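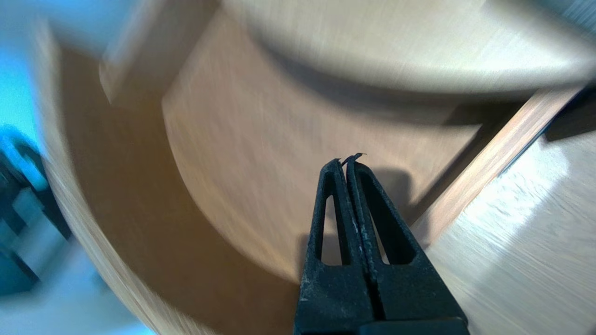
Fig. 4. Ustwood table: pale top, tan panel and shadow gap.

April 4, 2018
By Teresa Calado

Section 3. Placing the table and storing the remote

Read this section once the Ustwood table is assembled and standing on its feet. You will need a soft dry cloth and the two felt strips from the Fondari parts bag.

1. Choose a level spot at least 80 cm from a radiator or heater.

2. Lift the table into place with one person on each side. Do not drag it, and do not lift by the curved top.

3. Press down on the top in several places. If it rocks, turn the leveling feet a little at a time until it stands firm.

4. Wipe the recess below the top with the dry cloth. Dust collects in the shadow gap – a vacuum brush is too wide for it.

CAUTION: Keep fingers clear of the gap when setting the table against other furniture.

5. Stick the felt strips to the underside of anything heavy you plan to keep on the table, such as a lamp base.

Note: Strong sunlight will change the color of the wood over time. Move lamps and trays now and then so the top ages evenly.

6. Decide where the TV remote will be kept. Stored upright it takes up less of the top, and the keys stay clear of spills. If you keep it upside down, the number pad is at the top and the directional pad and the colored buttons are below it.

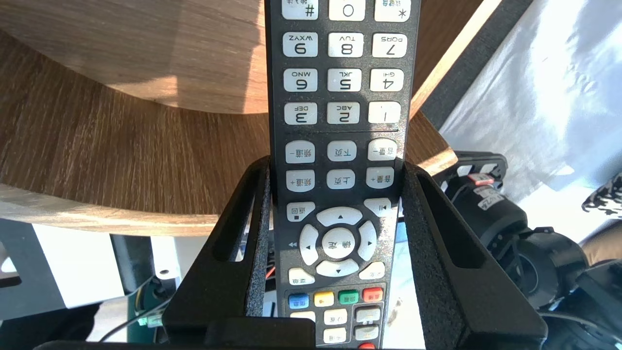
Cleaning the remote

1. Take out the batteries.

2. Wipe the keys with a barely damp cloth. Do not spray cleaner on the remote or on the table top.

3. Let everything dry before you put the batteries back in.

Fondari Customer Service, PO Box 469. © 2018 Fondari. Back to top

Related guides
Ustwood: parts list and assembly
Polta shelf: wall mounting
Ravn bench: care and oiling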